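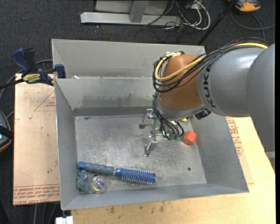 Ticket 2554: Access logs from Lurkcombe missing from search
Status: Resolved
Opened by: Wenjie Dai
Assigned to: Dagmar Říha
Component: Brirent forwarder

Wenjie Dai, 8:40 am
Hi all! Since the December update the Lurkcombe web servers send nothing to the search index between midnight and 1 am. The rest of the day looks fine. The files on disk are complete, I checked all 4 servers. Last night the gap was 278 lines on web2, and the sales dashboard shows a flat line for that hour.

Dagmar Říha, 9:15 am
Ooh, a gap with a fixed start time, I like those! Could you send me the forwarder's own log from web2 (the part from 11:55 pm to 1:05 am) and the rotation settings for the access log?

Wenjie Dai, 9:32 am
Both attached. Rotation runs at midnight, keeps 14 old files, compress is on. We didn't touch any of that in the update.

Dagmar Říha, 10:20 am
Thanks, super useful. At 12:00:03 the forwarder writes "file identity unchanged, resuming at saved offset". So it believes the new access.log is yesterday's file and waits for it to grow past the old position. Then at 1 am the full rescan runs, it sees the file is too short, and starts reading from the current end. Everything written in that hour gets skipped.

How does it decide two files are the same? By a checksum of the first 550 bytes. Does your access log start with a header?

Wenjie Dai, 10:41 am
It does now! The Kullance module writes a comment block at the top of each new file, and that did come in with the update. Just measured it: longer than 550 bytes, and the same text every day.

Dagmar Říha, 10:48 am
That's it, great find!! Every file looks identical to the forwarder. Please try this on web2 only:

identity_bytes = 2048
on_truncate = start

Stop the forwarder, delete the saved offset for access.log, start it again. You'll get today's lines a second time, so maybe warn whoever reads the dashboard.

Wenjie Dai, 11:30 am
Done on web2. I forced a rotation and new lines showed up in search within seconds. Rolling out to the other three after lunch.

Wenjie Dai, 8:25 am (next morning)
No gap on any server! Can I load the missing hours from the old files?

Dagmar Říha, 8:50 am
Wonderful! Yes, unzip them into a separate folder and use the one-time import (it keeps the original timestamps). Vlček's import page in the wiki has the exact command, just change the index name. I'm adding a header check to our setup guide today. Closing this, reopen if the import complains.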